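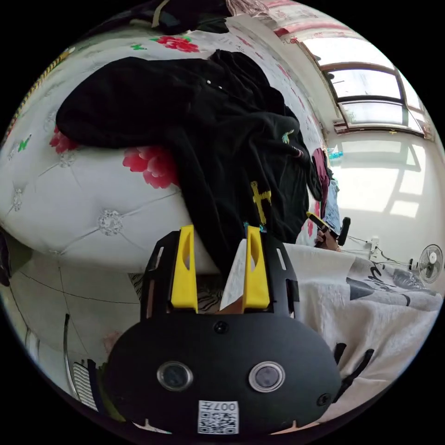

Photo: Leena Heinonen, 24 April 2025

Hornix Pomutell 20 dehumidifier
Compressor type, for heated rooms
Price £166 including VAT
Sold and posted by Kornora

We put off stocking this for a long time, mainly on account of what it says on the box. The box says 20 litres a day. It also says it will dry a home of up to 1000 square feet, freshen the air and cut your heating bill. We are happy to sell you the machine. We'd like you to ignore most of the box.

What the 20 litres means
The figure is an extraction rate taken in a test room at 30 degrees with very wet air. If your back bedroom is like that you have other problems. In an ordinary British house in winter you should expect a good deal less, and less again as the room dries out, as there is simply not as much water left to pull from the air. Every compressor machine is sold this way, so you can still use the figure to compare one with another, provided both were tested at the same temperature and humidity. Some aren't, and the small print won't always tell you.

What about the 1000 square feet? We asked Huttunen, who bring the Hornix range into the country, how it was worked out. They sent us the leaflet again. Our own view is that it will look after one damp room with the door shut, or a small flat with the inside doors left open and some patience.

What it does well
Drying washing indoors. Put the airer in the smallest room you can spare, shut the door and the window, set the machine to the laundry setting and leave a gap between it and the clothes. It's also decent against condensation on bedroom windows, if you run it in the evening and not only after you've seen the puddle on the sill.

What it won't do
It won't cure rising damp, a leaking gutter or a cracked render. It may hide them for a while, and that can be worse. If you have a tide mark on a wall or a patch that grows after rain, please spend the £166 on somebody with a ladder.

It won't kill mould either. Drier air slows new growth, but what's on the wall has to be cleaned off.

As for "freshens the air", there is a foam filter that catches fluff. Hornix call it an air care system. Rinse it under the tap when it looks grey.

Noise
Hornix describe it as whisper quiet, with no distance given and nothing on whose whisper it was. There's a steady hum on low, and on high you'll turn the television up. The compressor also gives a bit of a clunk when it cuts in. We wouldn't sleep next to it. On the landing with the door pulled to, perhaps.

Running costs
This depends on your tariff and how long it's on, so we won't print a figure. The heating bill claim rests on the idea that dry air feels warmer and that the machine gives off some heat. Both are fair enough up to a point. Whether it ever pays for itself we can't say, and we haven't seen anybody show it with real bills.

Using it
Stand it upright for a few hours before switching on, longer if the courier has had it on its side. Keep it clear of the wall at the back. Set the humidity to about 50 per cent and leave it there - the lowest setting mostly keeps the compressor going for no great benefit. The tank slides out from the front and the machine stops when it's full. There's a hose outlet if you'd rather run it into a drain, but the hose supplied is short and you may want to buy a longer one.

Not suitable for unheated garages, sheds or caravans in winter. The coils ice up in the cold and it spends its time defrosting. You want a desiccant type for that.

In the box
Dehumidifier with fitted plug, drain hose, foam filter (already in place), instruction book. The book is poor. Ours is clearer and we put a printed copy in with every order.

Delivery and returns
Posted from our own stock. You have 30 days to send it back, used or not, as long as the tank is empty. We mean that about the tank. The maker's guarantee doesn't cover business use.

The price holds until the end of August, when Huttunen send out their new list.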